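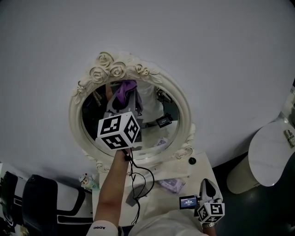 2. The vanity table and its mirror

Our project is about small furniture in shared student flats and how easy it is to keep clean. Zainab Obi and I chose the vanity table in the Forbridge flat, and the other pair, Omar Sayegh and Zaid Awwad, worked on the kitchen shelves. This part of the report is only about the vanity table.

The table is white and stands against a plain white wall. The mirror has a thick cream-white frame with roses and leaves on the top, and there are smaller carved flourishes on the lower sides, where the frame meets the back of the table. It is a pretty object, but the roses stand out from the frame and dust stays between the petals.

2.1 Method

We cleaned the mirror and the table once a week in January. The glass was wiped with a damp cloth and then with a dry one. For the roses we tried first the same cloth and later a soft paintbrush. We wrote down the minutes for each part, and our tutor, Mr Sabatier, checked the notes.

2.2 Results

With the cloth, the whole work took 53 minutes in four weeks, and most of this time was for the frame. With the brush it took 19 minutes less. The glass was always quick. The leaves on the right side were easier than the roses on the left, where several flowers are close together and the cloth catches on them.

We also asked 50 students in the building if they would buy a mirror with a carved frame. Many liked the look, but they did not want to clean it.

2.3 Problems

In the second week we used too much water and it ran down behind the table. After this we wrung the cloth well before we started. We did not measure the drawers, so they are not in the table of results at the end of the report.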